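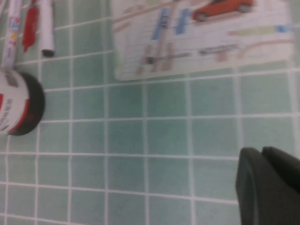 Teófilo Palomino objected at the first review that a kitchen tap tells you about the house pipes as much as the supply, and that we should flush each line before sampling. We adopted this. Every tap in Noristhorpe was run for 4 minutes before a bottle was filled.

4 min read | 77 shares

2. Method

Samples were taken in August from two supply zones, Kastberg (upper) and Skikine (lower). Total hardness was measured by EDTA titration, with each sample run twice. Pairs that differed by more than 5 percent were run again. 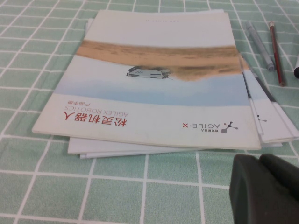 The indicator was mixed fresh each morning, as the older batch gave a slow color change and readings that drifted high. Blank runs used deionized water from the school lab.

3. Results

Mean hardness in the Kastberg zone was 77 mg/L as calcium carbonate. The Skikine zone averaged around 300 mg/L – a gap too wide to be explained by titration error. One Skikine well reached 696 mg/L and was left out of the mean. 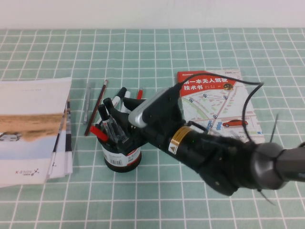

Fig. 3. Table with brochures, pen holder and paperback.

4. Limits

Only one season was covered. The Nijs pumping station mixes both sources in winter, so the zone boundary may shift. A repeat in colder months would test this.

This site uses cookies. Accept | Settings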